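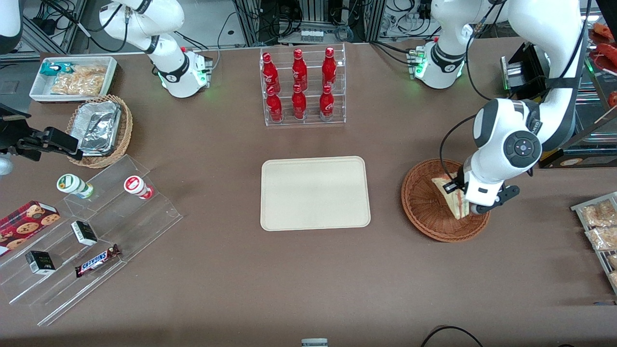 A sandwich and a round wicker basket on a brown tabletop.

Birkport, July 23, 2024 – Plilter, a maker of oil filtration units for power utilities, has released the results of a field trial of its new sorbent cartridge for aging transformer oil. The company is asking customers to read them with care.

The trial covered 34 transformers at the Notden substations. After one pass through the cartridge, acidity fell to the target level in 28 of them. The other six needed a second pass, and two of those still missed the target for moisture.

"There are a lot of big promises in this business, and some of them have been ours," said Kyu-ri Ok, head of testing at Plilter. "Clear oil looks good in a jar. It tells you very little about what is left in the paper insulation."

Plilter makes no claim that treated oil will last as long as new oil. The trial ended too soon to show that, and the company would doubt any supplier who says otherwise after so short a time. Oil samples will be drawn again in December.

Each cartridge treats up to 185 gallons before it must be dried and reactivated. Tests at the Seo laboratory found that capacity dropped to 70 percent of the starting value after repeated drying – a loss that earlier sales sheets left out.

"I'd want to see a full year of numbers before I bought one for every site," said Joon-young Um, who ran the trial at Notden.

The full results, including the failed samples, are available on request from the Plilter office in Birkport.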